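Wood for Makers, Week 4: Reading the Grain

Okay, last week I talked too fast about growth rings, so I'm starting there again. A tree adds one ring a year, light wood in spring, darker wood later in the season. Cut the log straight across and you get circles. Cut it lengthwise and those circles turn into the lines we call grain.

How the board was sawn

Flat-sawn boards come off the log in parallel slices. You get big arches and loops, and plenty of usable wood per log. They also cup more as they dry – my first bookshelf, made for my sister's place in Brendley, looked like a row of canoes by January!

Quarter-sawn boards have the rings standing close to upright. The lines run straight and tight, the board stays flatter, and you pay for it.

Movement

Wood swells and shrinks across the grain and hardly at all along it. Say a tabletop is 905 mm wide and moves one percent over the year. That's 9 mm, so please don't glue it to a rigid frame. Slotted screw holes are your friend (Tiago Antunes has spares in the shop, ask him nicely).

Figure and finish

Pale woods can be shy about their pattern until the light catches them from the side. Look for long curves and tight rings like the contour lines on a hiking map. 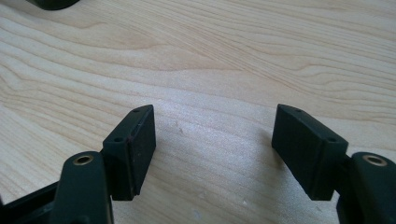 For Wednesday

Bring one offcut, at least 100 mm long, any species. Sand it to 400 grit on one face and leave the other alone. Mark which way you think the rings curve on the end grain, in pencil, and we'll argue over them in class.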